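Kodikara Robot Club – members list
Subject: Re: [kodikara-list] drawer task, are we happy with it?
Date: 20 Feb 2025

Hi all,

Thanks for the nudge, and sorry it took me a few evenings to answer! I'm putting the original underneath in pieces so people who only read the list on their phones can follow along.

> I missed the last two sessions so forgive me if this got settled already.
> Are we still doing the drawer for the Ullau Cup, or did we go back to
> the stacking thing? I'd like to get the Kornix code tidied before
> someone builds more on top of it, and the two tasks want pretty
> different things from it.

Still the drawer! Stacking was fun but we'd have been up against every other club with the same idea, and the Ullau rules give extra credit for anything that has a moving part in it. So the task as entered is: pull the drawer open, put the things from the top of the cabinet inside, push it shut. The things are an orange, a kitchen sponge and a white bowl, and they start in a row in that order, left to right. If you practice with a different order please say so in the log, or the person after you will go slightly crazy (me, in December).

> Also how are people grabbing the drawer? I had it coming at the front
> panel from straight on and it was not pretty.

One finger behind the top edge of the drawer front, the other one outside it, and then close. Coming in from the right side works nicely for me, and it leaves the top of the cabinet clear for the next part. I'd love to hear if anyone has had luck from the left, though you'd have to move the cardboard box first.

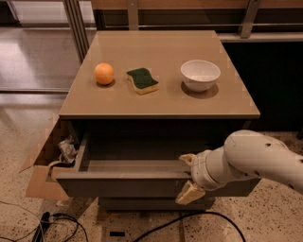
Software

The drawer branch is the one to use now. Kornix still handles the arm and the gripper, and Javus is just the bit that decides what comes next, so please don't put timing stuff in Javus again – I spent a whole evening hunting for a pause that somebody had tucked in there. Our recordings are up to 608 on the shared drive. File 1229 is not a missing recording, by the way, it's a typo in a file name and I will fix it when I remember my password.

> What's the pull distance meant to be? I found three different numbers
> in the config.

Ha, yes. Go by the one in the drawer file and delete the others if you find them. All the way out is what we want, so there's room for the bowl without clipping the drawer front on the way in. The bowl is the one I lose sleep over. The orange I can live with, and the sponge is very forgiving, you can pinch it nearly anywhere.

> Last thing, do we need to tape anything to the floor to mark where the
> cabinet goes?

The rules say no marks on the floor at the competition, so I'd like us to get used to working without them. If the cabinet gets bumped, square it up by eye and run the finding step again before you go on. It's slow but it does the job. And please look where you're stepping, there are cables all over that floor in front of the cabinet and down by the left corner.

One more thing that has nothing to do with drawers: the entry fee is 50 dollars per team and I've put us down for 2 teams, so if you want to be on the second one write back to the list (the list, please, I lose things sent just to me). You don't have to have driven the arm before. Somebody on each team also has to fill in the log and talk to the judges, and I'd be very happy if it wasn't me both times!

I'll be in for the next session with the drawer branch loaded, and if you bring your laptop we can merge the Kornix cleanup then.

Cheers from the messy end of the bench

_______________________________________________
kodikara-list mailing list
To leave the list, send a blank message with "unsubscribe" as the subject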